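Visit to the Forsberg float line, Drallby

The tour began at the batch house at 7.30 on a Tuesday. Sand, soda ash, limestone, dolomite and cullet are weighed separately and dropped onto a common belt. Our guide, Jiahui Dong, has run the hot end since the last furnace rebuild and kept to process data throughout. The batch is dampened slightly before charging to keep dust out of the regenerators.

The furnace is cross-fired on natural gas and cannot be viewed directly except through a cobalt filter. From the working end the glass passes over a spout lip onto molten tin under a nitrogen and hydrogen atmosphere. Ribbon thickness is set by the top rollers and the lehr speed. On the day the line was making 6 mm clear, and the lehr was full for its whole length. Aiguo Yuan asked about tin pickup on the lower face. The plant checks it with a short-wave UV lamp at each shift change, and the tin side is marked on every rack label.

Cold-end logs are kept by rack number. The last entry before we arrived was rack 1,478, and the first of that run was 1,264. Edge trim goes straight back to the cullet bins.
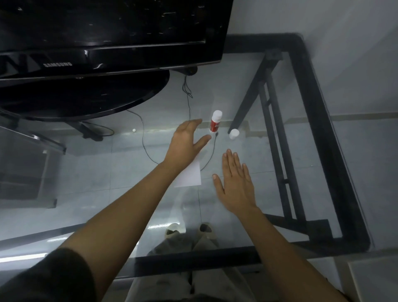
Clear glass tabletop with a Samsung monitor on it.

Furniture glass is cut here but edged and toughened by Uder, on the adjoining site. Flat polished edges are standard for table tops. Holes must be drilled before toughening, as nothing can be cut or drilled afterwards. Heat soaking is offered at extra cost and is seldom ordered for indoor work. Wanting Pan raised the green tint seen at the edge of thick clear stock, which comes from iron in the sand. Low-iron glass is bought in from Kimia.

The visit closed with a fragmentation test on a toughened panel. Hearing protection was supplied. Parking at the north gate is limited and the colour-coded visitor bays fill before eight.

Report by Jingyi Hou. Contact the visits secretary | Copyright | Back to top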